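Metering the last six percent: a conversation with Noltel's packaging line engineer
2020-05-12

Noltel fills small tubes for other companies: ointments, adhesives, hand creams, artist's colors. Its plant in Groltska runs one filling line for short orders, and the engineer responsible for that line has spent most of the past year on a single problem, the product left behind when a customer believes the tube is finished.

"Residual is measured by weight," the engineer said. "We squeeze the tube to a fixed force, cut it open, wash it, dry it and weigh it again. The difference is what the customer paid for and did not get."

On a 50 gram tube of thick cream, the plant considers 6 percent acceptable. Thin gels do better. Pastes with a high solids content do worse, and the shoulder of the tube, where the wall meets the nozzle, accounts for most of the loss.

Wall material matters less than customers expect. An aluminum wall stays folded once it is rolled. Plastic springs back and draws air in behind the product. Laminate falls between the two, depending on the thickness of the foil layer.

"People ask for laminate because it prints well," the engineer said. "That is a fair reason. I only ask them to look at the recovery curve before they pick the gauge."
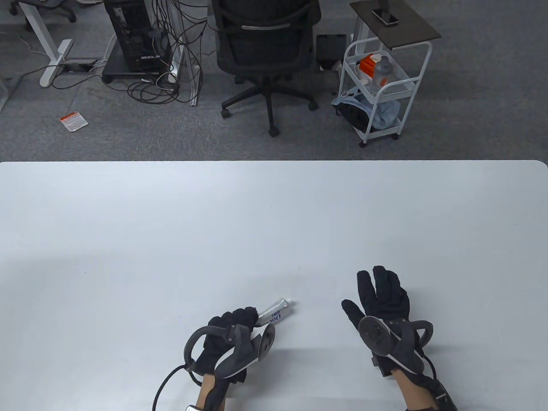
A small tube with a white cap, held in the left hand.

The crimp is the other subject that takes up time. Metal tubes are closed by folding the open end, and a double fold is enough for most creams. Solvent-based products need a saddle fold and a band of latex sealant inside the end. The plant changed its sealant in March, after samples from Nondent, a maker of denture adhesive, lost weight in warm storage.

"The fold was within tolerance. The sealant was skinning over before the fold closed. We moved the applicator two stations downstream and the weight loss stopped."

Order size remains the limit on what can be tested. The minimum run is 2,000 tubes, and a changeover takes 119 minutes with cleaning. Shih, which supplies the caps, has offered a shorter nozzle that would reduce the volume trapped at the shoulder. Trials are waiting on tooling.

Asked whether a stand-up cap would help, the engineer was cautious. "It keeps the product near the opening. It does nothing for the shoulder. For a thick paste I would change the nozzle first and leave the cap alone."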